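Wallpaper in a rental – peel and stick or paste?
Home & Reno > Walls and Floors

marrowbone_86
Sep 12, 2025
Lease says no painting. It says nothing whatsoever about wallpaper, which I'm choosing to read as encouragement. I've got a hallway the colour of cold porridge and two quotes for paper, one peel and stick from Burnov, one proper paste-the-wall from Staltine. Anyone lived with either?

gumtreegus
Had the Burnov in a bathroom. It stayed up beautifully until January, then came down in one piece while I was brushing my teeth. Fine in a dry hallway, I'd guess.

PelmetPatrol
Disagree with gus. Mine's been up two years over a semi-gloss wall and hasn't lifted at a single seam. Did you wash the wall first? Sugar soap, rinse, leave it overnight.

gumtreegus
I wiped it.

PelmetPatrol
Right.

ottoman_umpire
Paste the wall is the grown-up answer and strips off easily enough if you size the wall beforehand. But ask the landlord in writing. I lost $818 of bond at the Baird Street place over a feature wall I still maintain was an improvement.

marrowbone_86
Was it an improvement?

ottoman_umpire
It had herons on it. You be the judge.

storlow_sal
Whichever glue you pick, go big with the pattern. Everyone in a small space panics and buys a tiny grey sprig, and then it looks like a dentist's. Large fruit is my hill – big apples, pinks and reds on cream, run round all three sides so the corners stop mattering. You do waste more of each roll matching the repeat, so order a spare from the same batch.
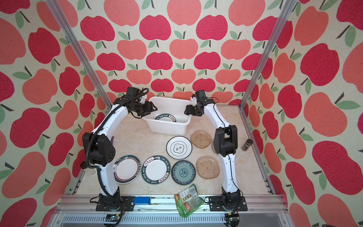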